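Cuaderno de taller, cuentas y cordones
4 de septiembre de 2026

Retomo lo del rosario católico de cinco decenas para Genonell. Los japa del mes pasado ya están entregados, cerrado ese tema. Anoto todo seguido porque luego no encuentro los papeles sueltos.

Encargo: 30 rosarios de olivo, cuenta de 8 mm, los padrenuestros de 10 mm, cruz sencilla sin Cristo. Los quieren anudados, nada de cadenilla. Me parece bien, el anudado lo tengo más por la mano y no engancha la ropa.

Cordón. Probados tres:
- nylon trenzado fino del rollo viejo: se abre en la punta, hay que quemar dos veces. Nudo pequeño, se cuela por el agujero de algunas cuentas. Descartado.
- poliéster encerado Unard, color tabaco: el nudo de tres vueltas queda redondo y aguanta. La cera mancha un poco la madera clara, se va con un paño de algodón y frotando un rato.
- algodón encerado: bonito, olor bueno, pero cede. Colgué uno con 400 gramos toda la noche y por la mañana los huecos entre cuentas se habían ido cada uno por su lado. Para pulsera vale, para rosario no.

Me quedo con el Unard. Corto a 2,20 m por pieza. Con 2 m justos me faltó cordón en el tramo de la cruz y tuve que deshacer, una rabia tremenda a esas horas.

Nudos: tres vueltas, apretar con la aguja dentro y sacarla al final. Si se aprieta sin aguja el nudo se va a medio centímetro de la cuenta y ya no hay quien lo mueva. Hueco entre avemarías: lo justo para que la cuenta corra un poco con el pulgar. Esto importa, quien reza va pasando a ciegas y necesita notar que la cuenta se suelta. El primero lo hice demasiado tenso y quedó tieso como un alambre, ni se dobla en la palma.

Cuentas de olivo: la bolsa de Kisville viene desigual. Aparté 44 malas, unas con el taladro torcido y otras con grieta junto al agujero. Las de grieta fina las guardo para muestras, las torcidas no sirven para nada, el cordón trabaja mal ahí y acaba comiéndose el canto. Pedir reposicion o descuento, lo que den antes.

Repaso del taladro con fresa cónica, a mano, dos giros por lado. Sin motor. Con el motor saltó una astilla a la primera. 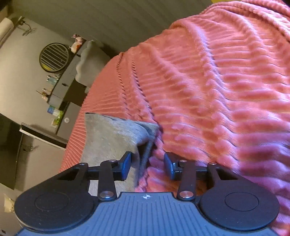

Acabado. Dos opciones sobre la mesa: aceite de linaza muy rebajado o cera de abeja sola. El aceite oscurece mucho el olivo y la veta se pierde en las cuentas pequeñas. La cera da menos color pero el tacto es mejor desde el primer día, y con el uso ya cogerá brillo de la mano. Voto por cera. Ojo: encerar ANTES de ensartar, que si no se tapona el agujero y el cordón recoge toda la pelusa del paño.

Tiempos. Primer rosario completo, con cruz y medalla central: 40 minutos sin contar el encerado. Demasiado para el precio que dimos. El tercero salió mejor porque dejé las decenas contadas de antemano en la bandeja de surcos. Probar a hacer todas las decenas de una sentada y montar los ramales otro día, creo que la mano coge ritmo.

Medalla central: las de Hendricks pesan bien pero el aro de abajo viene abierto, hay que cerrarlos uno a uno con el alicate plano. Si queda rendija el cordón se sale, ya pasó en agosto con una devolución. Un punto de soldadura sería lo suyo, no hay tiempo.

Cruz: agujero pasante arriba, de lado a lado. El nudo de remate queda a la vista y no me convence. He probado a esconderlo dentro de la última cuenta con una gota de cola y aguanta el tirón, aunque si un día hay que reparar habrá que romper la cuenta. Preguntar en Genonell si prefieren reparable o limpio. Yo haría reparable, un rosario dura muchos años y el cordón no.

Otra cosa, la hojita de dentro de la bolsa. El texto anterior hablaba de "energía de la madera" y eso era de la tarjeta de los mala, aquí no pinta nada. Poner solo: olivo, cera de abeja, anudado a mano, no mojar, guardar sin retorcer. Y si traen el rosario bendecido a reparar, que lo digan al dejarlo, para devolver todas las piezas, también las rotas. Alguna gente lo pide y con razón.

Pendiente:
- reclamar la bolsa a Kisville
- otro rollo de Unard tabaco, el que hay no llega
- alicate plano nuevo, el de ahora deja marca
- afilar la fresa
- decidir remate de la cruz
- hojita corregida a imprenta

Queda un rosario de prueba colgado del gancho con peso, NO tocar, mañana mido los huecos y apunto lo que haya cedido.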